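Drarnard bench starts on second batch of office computers 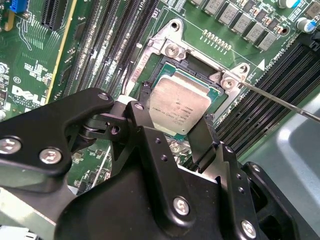

Dakavov Reuse Center | Hardware Team

2023-04-30

The hardware bench at Drarnard has begun work on its second batch of retired office computers, with 60 machines to be checked, cleaned and put back together before they go out to new owners in October.

The batch came from Demik, which cleared out two floors of desktops and workstations over the winter. Most of them are complete. A smaller number arrived without drives or with a processor missing, and those have been set aside as a source of spare parts.

Work at the moment is centered on the boards and processors. Each board comes out of its case and goes onto the bench, where the socket is opened and looked over under a lamp before the case is touched again. Bent contacts are the most common reason a board gets turned down, followed by swollen capacitors and cracked memory slot clips.

Several of the boards in this batch are Dell boards, with the memory slots in a bank beside the socket and the slot labels printed in white next to them. The printed labels save time when memory is being matched up. On some of the older boards from the first batch the lettering had worn off, and the slots had to be worked out from the service sheets.

Processors are handled by the edges and go into the socket last, after the board has passed its visual check. A chip has to sit flat and square before the retention frame is closed over it. If it is even slightly askew, it is lifted out and set down again. Pressing on it is not allowed at this bench, and the rule applies to everyone, including people who have built their own computers for years.

Old thermal paste is cleaned off the heat spreader with alcohol and a lint-free cloth. The model number is then copied onto the job sheet along with the board number. Where the etching is too faint to read, the sheet is marked "ID at startup" and the number is filled in once the machine is running.

After that the cooler goes on with fresh paste, the memory is fitted and the board is started on the bench supply. Machines that start cleanly are left on test overnight. Machines that do not are given one more try with known good memory -- if that fails, the board goes to the parts shelf and its processor is tested in another board of the same type.

The first batch, finished last year, took longer than planned. Much of the delay came from cases being reassembled before the board had been tested, which meant opening them a second time. The order of work has been changed for this batch, and cases are now closed only when the overnight test has been signed off.

Finished computers will be loaded with Jin, the center's own setup package, which installs the operating system, a web browser and a set of office programs. Jin also prints the label that goes on the back of the case, with the memory size and the date of the last test.

The center has set aside $700 for parts for this batch. Of that, $600 is for solid state drives, and the rest will go to thermal paste, screws and coin cell batteries. Every machine gets a new battery whether or not the old one still holds a charge.

Computers from the batch will be offered first to households already on the waiting list. Any left over will be listed on the center's website at the end of October. Each one comes with a keyboard, a mouse and a power cord. Monitors are in short supply and have to be requested separately.

The bench is still accepting donations of DDR4 memory and small solid state drives. Loose processors are welcome too, but they should come in a tray or a rigid box with the contacts protected -- chips dropped off in envelopes or plastic bags have mostly been unusable. Donations can be left at the Drarnard front desk during opening hours. Printers and tube monitors cannot be taken.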